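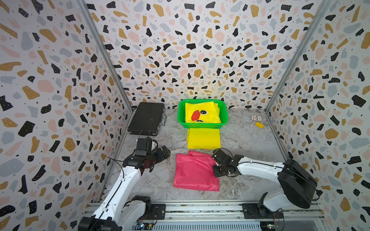 A green basket and the art of the small fold

When I moved to Endthorpe, I had one drawer for all the small cloth things of the family, and I could never find anything in it. Bibs, bags for shoes, washcloths with animals on them, all together. My neighbor Lucinda Zamora looked in this drawer one time and closed it again without a word. The next day she gave me a plastic basket and one hour of her time.

I want to share what I learned in this hour, and what I learned later alone, with many mistakes.

First, the surface. Fold on something hard and smooth. A bed is comfortable, but it sinks under your hands and the fold comes out crooked. I use the stone-pattern counter in my kitchen, and before I begin I move everything that is not cloth to the back. Cards, a sponge, a case with papers in it, these can wait near the wall.

Then the order. Lucinda taught me to begin with the pieces that are already flat. A rectangle needs only one more fold, or two, and it goes into the basket with the picture side up. A yellow duck looking at you from the top of the basket is easier to find than a label, especially for a child who does not read yet.

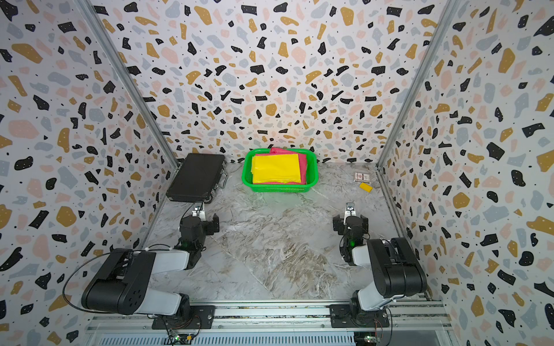

The soft bags are more difficult. They come out of the laundry full of wrinkles, and you must open them first with the flat hand, from the middle to the outside. I was impatient with this and pushed them in as they were. After 10 minutes they had become one big ball again, and I had to start from zero.

Color helps also. In my house yellow lies over red, always, because the red things are used only for the swimming class and can stay below until June. Let a corner of the lower cloth show a little at the side. You will see what is there without lifting the whole pile.

I must say something about the basket itself. Mine is from a small shop, Horketar, and cost me 8 dollars. It has holes in the sides, and I would not buy one without them, as a cloth that is still a little damp needs air.
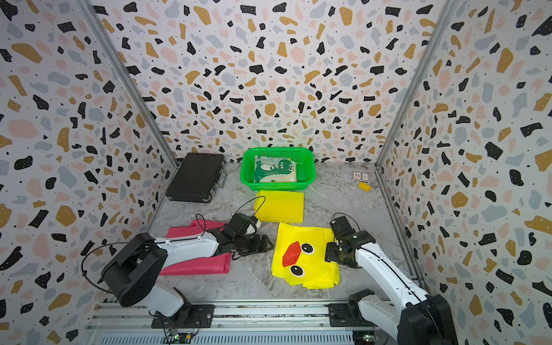 When the basket is half full

My old habit was to fill every basket to the rim. Now I stop earlier and leave a part of the floor free. A folded piece with a dinosaur on it can lie on one side, and there is still room for the thing that you always find later under the chair.

Plastic bags with cartoon prints are a special case. They slide and open by themselves, and they have no respect for a fold.

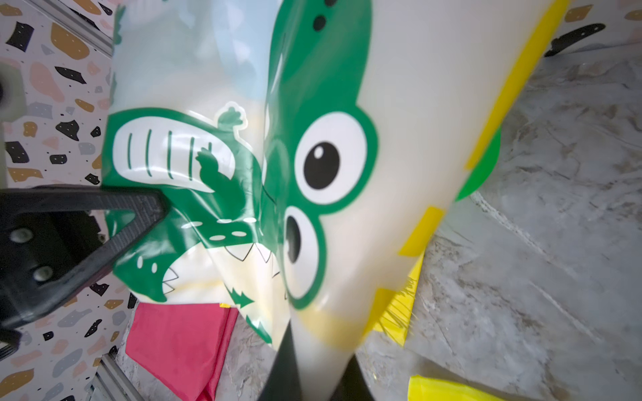 I fold such a bag in 2 steps, slowly, and press the air out toward the opening. If the print has a face on it, I try to keep the eyes on the outside. My daughter looks for the crocodile before she looks for anything else, and when she finds it she puts the bag back in the same place, most of the time.

The drawer is still there. Now it has only candles and string in it.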